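The Round Table Lunch

We've been building up our play kitchen at Zondthorpe bit by bit, and the sandwich corner has become my favourite part of it by miles. It all lives on one round wooden table, pale and yellowish, just big enough for a toaster and a few plates before everything starts bumping elbows. Most of the pretend food came out of the Anditik box we opened in June (the plates took a good deal longer to settle on!) and I still get a silly amount of pleasure from setting it all out.

The sandwich itself is simple: bread, ham, cheese, lettuce, in whatever order takes your fancy. I like the lettuce best. It has proper crinkles and veins, and it's big enough to swamp a slice of bread, as any good lettuce leaf should be.

Click on any picture for the larger size.

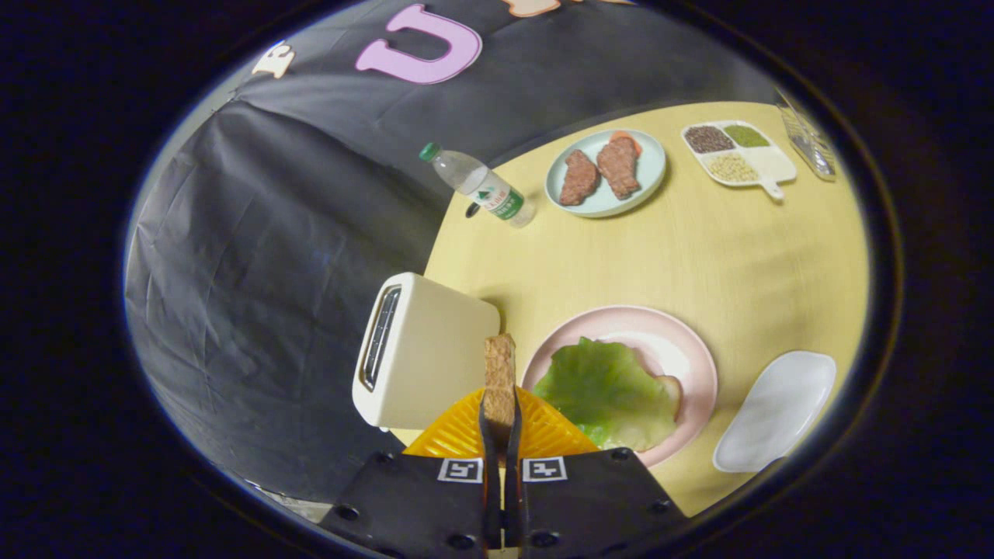
Toast, with the lettuce already on the pink plate and the cream toaster close by. 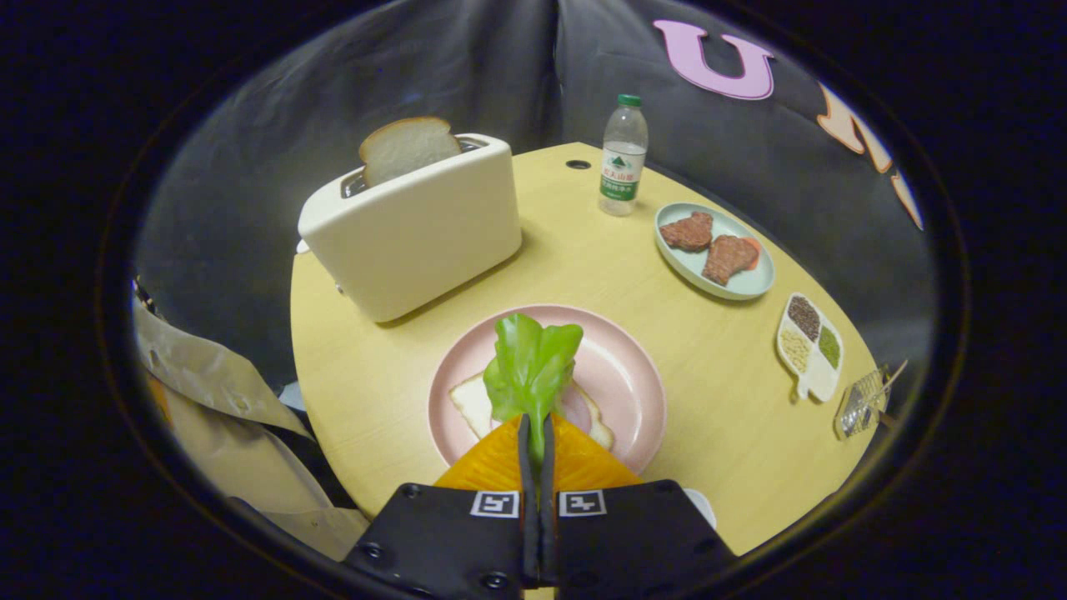

Lettuce over the bread on the pink plate, another slice up in the toaster, and steak on the oval plate at the back – a rather grand lunch, this one. I love the little divided dish with its three colours of grains.
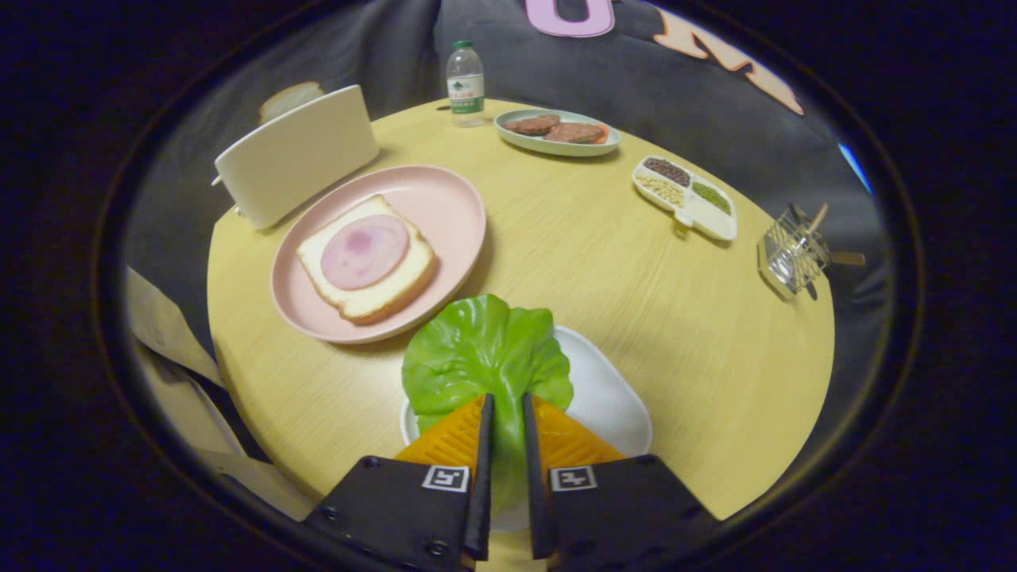

The cheese! Bright orange with a tiny diamond pattern all over it, and the ham looking very smart in the middle of its bread.

Temitope Okoro wrote in to say that ours would be a better sandwich with the cheese under the ham, and that at her house the lettuce always goes on last or it slides straight off again. She'd also like to see a tomato. Her own set has two and she swears they get used more than everything else put together.

A tomato is now on the list, Temitope, and I'm tempted by a few slices of cucumber as well. I've been looking at the Curkura ones, which come in a little bag, though I do wonder how long it would be before half of them were under the radiator.

The next gallery will be the breakfast things, with the egg cups and the blue teapot. I'm still hunting for the lid of the teapot, so give me a week or two.

Page last changed February 2025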